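Valtton Workshop Newsletter
5/10/25

Bench notes: making a plate that holds its parts

Several members have asked about fixture plates after the open evening in April, so this month's bench item covers how we lay them out. A fixture plate is a flat base with raised features on it, and each feature holds a particular part in a known spot. If you assemble the same small kit over and over, or you need to check that a kit is complete before it goes in a box, a plate saves a lot of hunting around the bench.

Start with the parts, all of them, in their final versions. We lost most of a week on the Custgate job by drawing the plate from an early set of connectors. The replacements were slightly wider and none of them went in. The plate had to be printed again from scratch. Now we don't open the drawing software until the parts are on the bench and have been measured with calipers, three of each where we can get them. Use the largest measurement.

Next, decide how each part will sit. Flat parts do well in a shallow recess with a raised lip around it. Blocks and plugs are better in an open box or channel, where the walls keep them upright. Long thin parts can go either way. For the Rerer kit we tried a channel first and changed to a lipped rectangle, and it was easier to pick the part up again.

Clearance takes some trial. Too tight and the part has to be pushed, and then it sticks. Too loose and it shifts every time someone leans on the table. We print a small test piece with the same pocket at several sizes and write the size next to each one in marker. Keep the test piece. The one we made for the first Boros plate has been used on four other jobs.

A few points on layout:

Leave room for fingers. A pocket can be the right size and still be useless if there is a wall on both sides of where you need to grip.

Put tall features toward the back. If they are in front you will be reaching over them all day.

Keep similar pockets parallel. Two rectangles side by side at the same angle are easier to fill than two at different angles, and the drawing is easier to change later.

Round the outside corners. Square ones chip, and they catch on sleeves.

Don't label the plate with raised text unless it is large. Small letters come out as bumps on our machine. A paper sheet taped to the bench works better and can be corrected with a pen.

As for material, ordinary gray filament has been fine for everything we have tried. Matte is easier on the eyes than glossy under the bench lights. A plate the size of the Rerer one takes 459 grams with the thick base and comes off the printer flat if the bed is clean. We had one lift at a corner, and a wipe down with alcohol before the next print fixed it. The thin base saves filament but it flexes when you press a part in, so we have stopped using it.

You will also want something solid to work against. A plate on a bare tabletop slides, and the tape we used at first left glue all over the bench. Aluminum slats and a length of extrusion make a good work surface. The slats are stiff and easy to brush clean, and extrusion can be bought in whatever length you need. Ours was cut to 163 centimeters, which left a short piece that is still on the rack if anyone wants it.
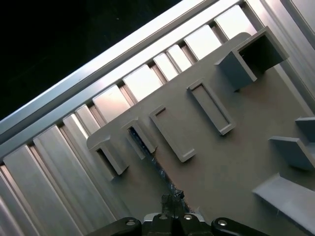

Once a plate is in use, check it from time to time. Pockets wear at the top edge first, where parts rub on the way in. A worn edge doesn't matter much on an open box, but on a shallow lip it can let the part ride up. Run a fingertip along the rim and you will feel it. Brush out dust and bits of filament before you start, particularly from deep openings and grooves, where it collects and is hard to see.

Our target for a plate is up to 2,000 parts in and out before we print a new one. The Boros plate is past that and still good. The Custgate plate needed replacing sooner, mostly because its connectors have metal corners.

Drawings for all three plates are in the shared folder under Fixtures. Please save your changes as a new file and leave the originals alone. If you print one, write the job name and the material on the underside with the paint pen from the second drawer.

Plates not in use go on the lower shelf by the window wall, flat, with nothing stacked on the raised side. Two brackets were snapped off last month when a box of motors was put down on top of one. They can be glued, but the glue line takes up part of the clearance and has to be filed back.

The next bench session will run 90 minutes and will cover measuring parts and printing a test piece. Bring one small object you would like to make a pocket for. Calipers are provided. If you have your own set, bring it along, as we are short of working batteries for ours.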